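Section 4. Setting Up a Free Promotion in Ilano

Before you start: the title must be live in the Jitetti store and priced above zero.

1. Open Ilano and select Promotions, then New.
2. Enter the start and end dates. Use the form 2018-08-16. Other forms are rejected.
3. In Description, paste the blurb for the book. The limit is 2000 characters, spaces included.
4. Select a category. Self-help titles use code 164.

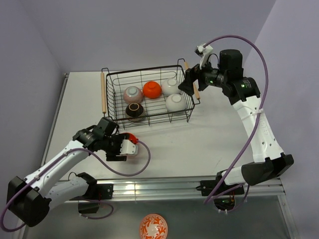
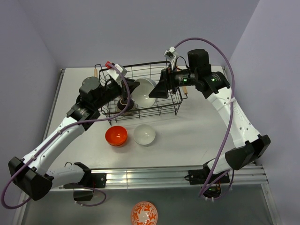
5. Set Download Cap. The default is 100 copies. Enter 0 for no cap.
6. Click Save, then Submit.

Note: Submitted promotions lock after 20 minutes. To change the dates after that, cancel the promotion and create a new one.

Caution: Canceling a promotion that has already started returns the book to full price in all stores at once.

For pricing by region, see Section 5.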